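# Is a story-based chess course worth it for a seven-year-old?

**Vilém Skála**

My daughter's club wants everyone to buy Jarkwood, the chess course where the pieces are characters and every lesson is a chapter. It's 60 dollars for the first box. The sales page says kids "absorb" the rules without noticing. I have my doubts. She can tell me why the Rook is angry at the Bishop in the sample chapter, but she still moves the knight like a drunk. Has anyone's kid learned to play from one of these, or do they just learn the story?

**Ludmila Halás**

We did the whole first box with two kids. They loved the Caputo chapters (he's the greedy pawn) and could recite them. Then I set up a plain board with no voices and my son asked which one was Caputo. So, some of it stuck and some didn't. 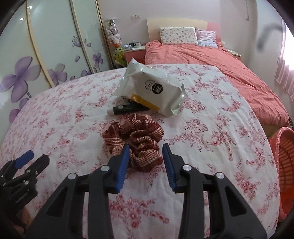

What helped was cutting the story down to one move per night and playing that move out on a real board right after. Skip the costumes and the puppet stage, they eat the whole evening. If your daughter insists on a king's sash, any bit of striped strap will do, dark red and cream looks royal enough to a seven-year-old. Ours stopped caring by chapter four. I'd also ask the club what they get for each box sold - ours wouldn't say.

**plultance_dad**

waste of money, get a used board and play her every Thursday. mine went to 400 on the kids ladder with no story at all

**Pornex**

A rating of 400 doesn't tell you much either way, most kids drift up to that just by showing up. I taught beginners for a few years and the story kids were fine at naming pieces and slow at seeing checks. Borrow the box from another parent before you pay. If she can explain a fork on a bare board after two weeks, keep going.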